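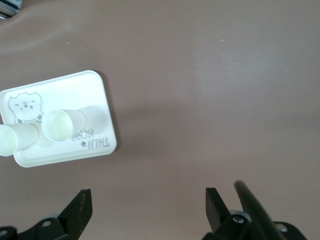

White tray with rounded corners on a mauve-brown tabletop.

How to Score a Cricket Match on Paper

Last updated Mar 14, 2022

These instructions cover manual scoring for a limited-overs club match. They follow the layout of the Prundmont scorebook, which is the one used in most Skistano league fixtures. Other books place the boxes differently but record the same information.

Before the toss

Fill in the header: both club names, ground, date, competition and number of overs per side. Write the match number in the top right corner if the league has given you one. Ask each captain for a team list with full surnames. If two players share a surname, add initials now.

Use a pencil for the batting and bowling sections and a pen for the final totals. Keep two pencils sharpened.

After the toss, record who won it and what they chose. Enter the two openers on lines one and two of the batting section. Leave the other lines blank until each batter comes in, as the order often changes. Write the start time next to each opener.

Symbols

Dot ball: a dot
Runs off the bat: the number of runs
Wide: a plus sign
No-ball: a circle
Bye: a triangle, point up
Leg bye: a triangle, point down
Wicket credited to the bowler: W

If the batters run on a wide, add one dot to the plus sign for each run completed. If runs are scored off the bat from a no-ball, write the number inside the circle.

Recording a ball

Every delivery is entered in up to three places. Use the same order each time.

1. Bowling section. Enter the symbol in the box for the current over, on the bowler's line.
2. Batting section. Enter the runs on the striker's line. A dot ball goes here as well. A wide does not, as it is not a ball faced. A no-ball does count as a ball faced.
3. Running total. Cross off the runs on the tally grid. The Prundmont grid goes up to 500, so it will not run out in a normal innings.

Byes and leg byes go in the extras section and are not charged to the bowler. Wides and no-balls go in the extras section and are charged to the bowler.

Acknowledge every umpire signal by raising an arm. The umpire should wait for this before allowing the next ball. If a signal is unclear, do not guess. Hold the acknowledgment until it is repeated.

End of the over

Add the runs charged to the bowler and write the cumulative figure at the bottom of the box. If no runs were charged, join the dots to form an M for a maiden. If no runs were charged and a wicket fell to the bowler, form a W.

Write the team total and wickets down in the over-by-over column. Read both aloud to the other scorer and settle any difference before the next over begins.

Fall of wicket

Close the batter's line with a double slash. Enter the method of dismissal, the fielder if there is one, and the bowler. A run out is not credited to the bowler, so leave the bowler column empty. In the fall of wicket row, write the total, the number of the batter out and the score of the one not out.

Closing the innings

Carry out these checks in order.

Batters' runs plus extras must equal the team total.
Bowlers' runs plus byes and leg byes, plus any penalty runs, must equal the team total.
Wickets in the bowling section plus run outs must equal wickets down, unless there was another dismissal not credited to a bowler.

If the first two checks disagree by 4, look for a boundary entered in only one section. Leg byes that reached the rope are the usual source.

The Skistano league allows 15 minutes after the close of play for both scorers to agree the sheet. Both then sign it in pen.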